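Ticket 126: card won't go all the way into the sleeve
Product: Goden leather card holder
Status: Open, waiting on customer
Opened: 26 September 2026 by Thongchai Kaewkla

Hi all! So I've got the Goden card holder, the one with the plastic sleeve on the front, and I'm having a silly amount of trouble with it. Cards start in fine and then they just stop. I've had mine since January and it has been stiff the entire time, so I don't think it's a breaking-in thing. I tried a transit card, a gym card and a plain playing card, and all of them got stubborn at the same spot, a little past the opening. Pushing harder only bows the card (and I really don't want a crease in my transit card, the replacement fee is 23 dollars!).

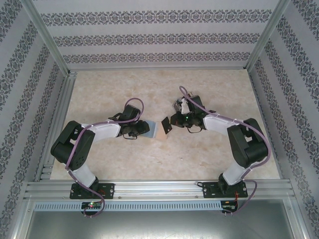 Small flat item held between the two grippers, over the marbled floor panel.

Update 1. I went through the steps support sent over. Wiped the sleeve with a dry cloth, checked inside for leftover packing film (none in mine), then left it under a heavy cookbook overnight and tried again. The cookbook helped a tiny bit, I think? The gym card went in further than before, but it still wanted to catch on the layered part of the pocket. What works best so far is lifting the open edge of the sleeve with a fingernail and starting the card at one corner, then straightening it up as it goes.

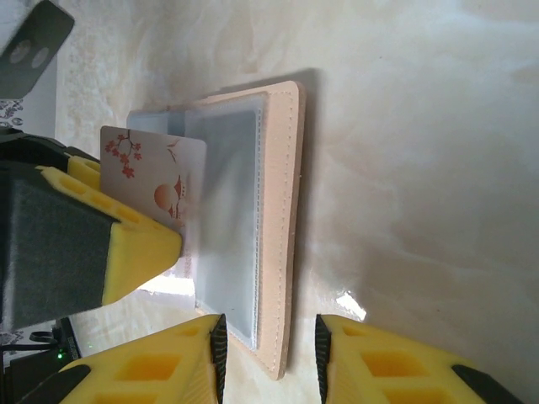
Can I use a hair dryer to loosen up the sleeve?
Please don't. Heat can warp the plastic and leave the opening wavy, and then cards catch even worse. Flex the sleeve gently with your fingers instead.

Update 2. Okay, no hair dryer! I flexed it for a few minutes while I was on the phone and did the corner trick 10 times in a row with the playing card. It got all the way in on 7 of those, so we're getting somewhere. I'd still love to know if a replacement sleeve would be any looser, or if they're all cut the same. I also keep spare cards in a clear box and those slide in and out with no fuss, so I'm pretty sure the cards themselves are fine.

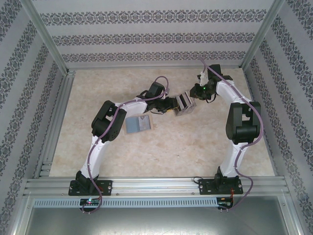

Clear plastic box up between the grippers, flat card down on the floor panel.

I'll leave this open until I hear back on the sleeve. Thanks for being so patient with me!

Recent tickets
Salian coin pouch: zipper sticks at one end
Markunska passport cover: stitching coming loose
Lulmont badge sleeve: cloudy plastic after cleaning
Goden card holder: how to clean light leather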